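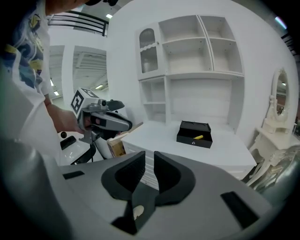
Blue, navy and yellow on a white T-shirt. Good colors!

Apr 19, 2019

OK, thread time. I've been writing real paper letters since February and I am completely hooked, so here's everything I've learned so far (it's a lot, get a snack)

It started with a box of stationery from the Brindon library sale. 100 sheets, two dollars, slightly yellow at the edges. I bought it with no plan at all. Then it sat on the stairs looking at me for a week until I wrote to my aunt.

She wrote back! Four pages! Half of it was about a plum tree and I read the whole thing standing at the mailbox in my socks.

So, first thing: start with someone who'll answer. Older relatives are great for this, and so are friends who moved away and are bad at texting. My best pen pal right now is an old roommate who takes a month to reply to "how are you" on her phone and sends me a letter every other week.

Second thing, don't apologize for your handwriting. Mine is terrible. It leans left for a paragraph and then leans right. I used to open every letter with a line about how bad it was, and my aunt finally told me to cut it out and use the space for gossip.

Pens! I tried a bunch. I ended up with a plain Wuvico fountain pen, medium nib, dark green barrel. It starts right up even if I've ignored it for days, and it doesn't scratch. I also have a fine nib one, and I want to love it, but my writing comes out looking like an ant's diary

For ink I use Clirnico blue-black and I'm on my second bottle. It goes on pretty bright and dries darker, and I still get a kick out of watching it change while I'm thinking of the next sentence. Do put the cap back on the bottle before you reach for your coffee. (I own a sweater that can tell you more about this.)

Lefties, I see you in my mentions already! A friend of mine who's left-handed swears by turning the page almost sideways. She also keeps a scrap sheet under her hand. Her letters are smudge-free and much neater than mine, so I believe her.

Paper matters more than I expected. The library sale stuff feathers a little, and I kind of like it for short notes. For long letters I've switched to a Söderlund pad, cream, unlined, with a guide sheet you slip underneath. You can write on both sides and nothing shows through.

If you can't find a guide sheet, make one. Ruler, black marker, printer paper, done. I made a wide one for when I'm tired and a narrow one for when I have news.
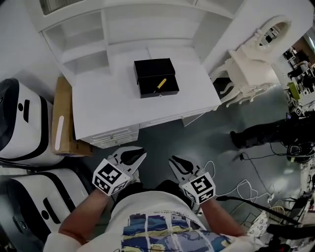 Next, what to write about, which is the question I get most. My answer is small stuff. What you had for lunch, what the neighbor's cat is up to, the weird noise in the car. You'd skip all of it on the phone and it's the best part of a letter.

I keep a running list during the week on the back of an envelope. Just a word or two at a time. Last week's said "pigeon, new boots, soup disaster, ask about Portugal" and that turned into six pages without me trying.

Also, ask questions! And then answer the ones you were asked! I put the last letter next to me while I write and go through it from the top. I forgot to do this with my roommate once and she sent me a postcard that only said "BUT DID YOU FIX THE BIKE"

(I did fix the bike.)

How long does it take? Give me 15 minutes and a cup of tea and I can fill a page. Some nights that's all I do, and I pick it up again the next day with a line across the paper and a new "hello again." I love getting those kinds of letters, the ones that go on over several days and change mood halfway.

Things I've tucked in envelopes: a pressed violet, a recipe for lemon bars, a comic from the Sunday paper, a tea bag, a bus ticket with a funny misprint. Keep it flat and check the postage if it gets thick. The clerk at the Brindon post office now weighs mine before I even ask.

On stamps: buy the pretty ones. They cost the same! I get a sheet of whatever has birds or flowers on it, and my nephew has started peeling them off and gluing them in a notebook.

Saving letters: mine live in a shoebox, in the order they came, with the date I answered written on the back in pencil. I tried sorting by person and it was no fun. In order, you get the plum tree and then the bike and then a wedding and then the plum tree again.

Somebody asked about typing. Sure, type it! My uncle does his on an old electric machine with a dodgy letter R and I'd know his mail anywhere. Sign it by hand, though.

Oh, and if you want to write to somebody and it's been years, just do it. I wrote to my old piano teacher with nearly a page of explaining why I'd been quiet, then tore that up and told her what I've been playing. She answered in purple ink. We're on our third round now.

I'm off to mail two of these before the last pickup. Tell me your favorite paper, and if anyone has found a green ink that isn't too pale, I want to hear about it!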